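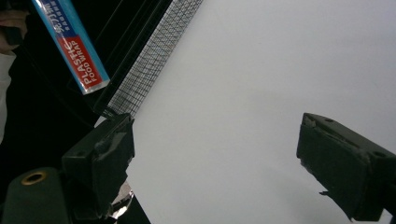
Plastic wrap that won't behave: keep it in the box or get a dispenser?

Home | Forums | Kitchen & Pantry | Storage and Leftovers | New Posts
Print this thread | E-mail to a friend
Posted in July by pantrymoth

pantrymoth wrote:
Okay, I need to talk about food wrap. I have the blue box with the red PLASTIC FOOD WRAP label and Japanese printing on it, and I'm trying to decide where it should live. Right now it goes in the drawer next to the stove and every single time I pull that drawer the box rides up and jams it. I've seen people rave about the Skevex dispenser (the one that sits on the counter with the slide cutter) but I have a tiny counter and I'm not sure I want one more thing on it! White counter too, so everything left out looks like clutter. What does everybody else do?

drawer_goblin wrote:
Get the dispenser. I had the Skevex for 2 years before I moved and I cried a little leaving it behind for my roommate. You lay the wrap across, run the slider, done. No more wrap stuck to itself in a sad little rope.

lidsandjars wrote:
I'm going to disagree with goblin. I had the same dispenser and hated it. The slider popped off its track constantly and the suction feet left rings on my counter. Went right back to the box. A cardboard box with a decent cutting edge is fine if you hold it right: thumb on the middle of the flap, pull the wrap out, then twist the box away from you. Start the tear in the middle and not at one end.

pantrymoth wrote:
Wait, the middle? I've been starting at the corner my entire life.

lidsandjars wrote:
The middle! Try it and report back. Also check the ends of your box, a lot of them have tabs you push in to hold the roll so it doesn't come flying out onto the floor. Don't know if yours does.

soupseason wrote:
I keep mine standing up in a Fimell magazine file inside the cabinet door, together with the foil and the parchment. Cost me nearly 20 dollars with the screws, and you see the end of every box when you open the door. It doesn't help if your wrap is the extra long kind though, so measure first. My cabinet is 16 inches tall inside and the foil only just goes in.

drawer_goblin wrote:
soupseason, doesn't stuff fall out when you swing the door? I tried that with a file from Kuster and got hit in the foot by the parchment. Twice.

soupseason wrote:
Only if the file leans forward. Mine tips back a hair. I stuck a folded bit of cardboard under the front before I screwed it in.

beeswaxbetty wrote:
Putting in my usual plug for using less of it. I put a plate over the bowl. Works on nearly everything in my fridge and there's nothing to store!

lidsandjars wrote:
Plates are great until you want to stack two bowls and one has half an onion in it. My whole fridge smelled like onion all the way to Thanksgiving. I like a plate for rice and wrap for anything that stinks.

beeswaxbetty wrote:
Onion goes in a jar, come on.

pantrymoth wrote:
Update! Tried starting in the middle and got a clean edge on the first go, then wrecked the second one because I got cocky. Not buying the dispenser for now. I went over to the Lundarstead outlet for a file like soupseason's and they only had them in orange, so now there's an orange thing in my cabinet and I kind of love it. Haven't put the screws in yet. Does anybody know if those sticky strips hold up on the inside of a painted door, or am I going to find it all on the floor tomorrow?

soupseason wrote:
Mine came down overnight with strips. Use the screws.

drawer_goblin wrote:
Strips held fine for me, but wipe the door with rubbing alcohol first and leave it empty overnight. And I still say dispenser.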